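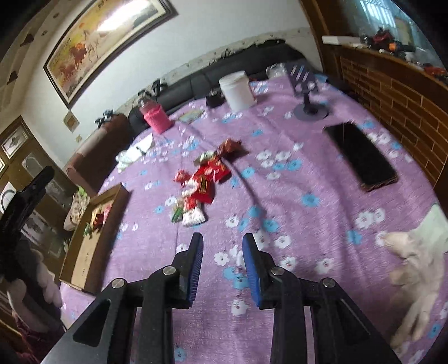

Session 6: Reading a client's sales cycle

Before anyone pitches a campaign, find out where deals get stuck! Take Prundden, a maker of scheduling software. Leads came in fine, then sat for months between demo and signature. Si-woo Maeng went through 1,832 old emails and found buyers asking the same 3 things over and over (price, training, who else uses it).

So the work went into the middle of the cycle, and it's a lovely case to study.
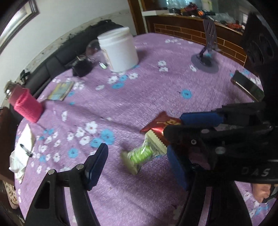

Purple tablecloth with white and blue flowers

For next time: draw the cycle for Wiriya or Osinlow, mark the slowest stage, and bring one question you'd ask a buyer there. One page is plenty!

Last updated 17/02/2018

Comments

dee_k: Can we do Drandemetti instead?

Marlon: The email part was great, more like that please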